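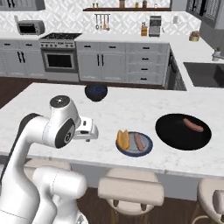 *L'îlot en marbre blanc veiné de gris*

**Sujet : Journal de captivité Rusier – quelle édition choisir ?**

**trurnetti_lit**
Bonjour à tous. Je cherche le journal de Rusier, celui qu'il a tenu en camp. J'ai vu une édition Treller en deux volumes et une version abrégée chez Darwish. Quelqu'un a comparé ?

**marge90**
Prends la Treller. L'abrégé supprime presque tout l'hiver et les lettres à sa sœur. Les notes sont en fin de volume, c'est pénible, mais elles sont complètes.

**Spyros Makris**
Pas d'accord. Les notes de Treller reprennent une vieille transcription avec des erreurs de dates. Darwish est repartie des carnets. Pour une première lecture, l'abrégé suffit largement.

**marge90**
Repartie des carnets, oui, mais en coupant un tiers du texte. Et sans index.

**Spyros Makris**
L'index de Treller renvoie deux fois à la mauvaise page pour le même nom. Je l'ai signalé à l'éditeur en avril, pas de réponse.

**f_palacios**
La Treller a été tirée à 2000 exemplaires, elle devient rare. Ma bibliothèque l'a en réserve, il faut la demander au guichet. Demande un prêt avant d'acheter.

**trurnetti_lit**
Merci. Je vais emprunter la Treller et acheter l'abrégé d'occasion. Le passage sur l'infirmerie est dans les deux ?

**marge90**
Oui, mais plus court chez Darwish – il manque la dernière page.

**Spyros Makris**
Elle y est, en annexe, juste avant la bibliographie.

**marge90**
Vérifié, exact pour l'annexe. Je garde ma Treller quand même.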